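Memar 2610 Indoor Water Bowl with Pump and Ball Set

Item no. 2610
Maker: Sikar
Price: $189, pump and ball set included
Availability: in stock, ships from our own warehouse
Page updated: 2025-07-02

The Memar 2610 is a quiet water bowl for the table, the shelf or the reception desk. The water rises through the middle of the bowl, runs over the balls and goes back to the tank below. There is no high jet and therefore almost no splashing. Many of our customers wish to have the sound of water in the room but they do not want to wipe the furniture every evening, and for them we recommend this model before all others in our program.

The bowl is made of glazed stoneware and measures 11 inches across the rim. The glaze is dark green on the outside and a little lighter on the inside. Because each bowl is fired separately, the glaze can run somewhat thicker near the foot. We do not accept this as a defect, but we gladly choose a more even piece for you if you write it in the comment field of your order.

What is in the box

Stoneware bowl with inner grate
Submersible pump, adjustable in three steps
Power supply with 6 ft cord
Set of six balls, stone look
Four felt pads for the foot
Cleaning brush for the pump inlet
Printed instructions in English, French and Spanish

About the sound

We are often asked how loud the bowl is. The answer depends more on the water level than on the pump. With a full tank the water travels only a short distance and you hear a soft murmur, which in a normal living room disappears when somebody is talking. When the level goes down, the water falls deeper and the sound becomes brighter. Some people like this better and fill the tank only to the lower mark on purpose. Please never go under the lower mark, as the pump will then take in air and start to rattle.

The furniture also plays a role. On a hollow cabinet or a thin glass shelf the vibration of the pump becomes stronger. The felt pads help. If they are not enough, lay a cork mat underneath, or order the Wilen base ring, which lifts the bowl a little and separates it from the surface. The older ring of the previous series does not fit the 2610.

Setting up

Rinse the bowl and the balls with clear water before the first use. Place the pump in the tank with the suction feet pressed to the bottom, and lead the cord through the notch in the rim at the back. Put the grate on top so that the pump outlet looks through the center hole. Fill in water to the upper mark, lay the balls on the grate and connect the power supply.

In the first minutes the pump may hum. There is still air in it. Switch it off and on again two or three times and the hum should go away. Start with the lowest step – the highest one is only useful when you remove all balls and want a small spring in the middle.

The arrangement of the balls is left to you. With one ball directly over the outlet, the water makes a thin film over it and the sound is the softest. With the balls in a circle around the outlet it is livelier. Do not pile them above the rim.

Which water to use

Distilled water is the safest choice and keeps the glaze clear for the longest time. Filtered tap water is also good. If your tap water is hard, you will find a white line at the water level after some weeks. It can be removed with diluted white vinegar, left for half an hour and rinsed well. Please do not use dish soap, as it foams in the pump and it takes several fillings until it is gone. Fragrance oil is not permitted either. It attacks the seal of the pump, and we can see this when a pump comes back to us.

Refill every few days, in heated rooms more often. Once a month, change the whole water and brush the inlet of the pump.

The ball set

The balls are supplied in the same finish for every bowl color. They can be bought separately as a replacement, or if you wish a fuller bowl. Household bleach makes the surface blotchy, so use only a soft brush and warm water. If a green film appears, the bowl is probably standing in direct sun, and moving it away from the window helps more than any cleaning product.
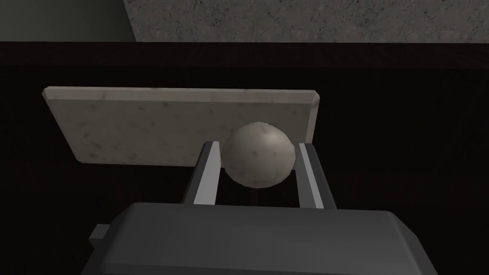
Stone-look ball, matte light beige-gray with fine darker specks.

The balls are not intended for aquariums. We have no test for fish or plants and cannot give a promise on this point. They should also be kept away from small children and from dogs that like to carry things.

Technical data

Diameter of bowl: 11 in
Material of bowl: stoneware, glazed inside and outside
Pump: low voltage, three steps
Cord length: 6 ft
Use: indoor only, level surface
Lighting: none

Accessories and spare parts

Wilen base ring, black or natural
Doucet lime remover for stoneware, concentrate
Replacement pump for Memar 2610
Replacement ball set, six pieces
Felt pads, pack of four

The Doucet lime remover is a concentrate and must be mixed with water according to the label. Take out the pump first.

Questions from customers

Can the bowl stay outside in summer? On a covered balcony it is possible for an evening, but the power supply is not protected against rain and must not stay outdoors. Frost will break the bowl.

Can I leave it running overnight? Yes, when the tank is filled to the upper mark. For longer absence please unplug it and empty the water.

Does the pump fit into my own bowl? If the bowl is deep enough to cover the pump completely, then yes. We cannot say how it will sound.

Will there be other colors? Sikar has announced a sand-colored glaze for September. The technical parts remain the same. We do not take reservations yet, but you can leave your e-mail address on the order page and we will write one message when the color has arrived.

Shipping and returns

The bowl travels in a double carton with molded pulp corners. Please keep the packaging until you have checked everything. If the bowl is broken on arrival, send us a photo of the bowl and of the outer carton – both are needed for the claim with the carrier – and we send a new one without waiting for the decision. Unused bowls can be returned within 30 days. Bowls with traces of lime are considered as used and are taken back only with a deduction.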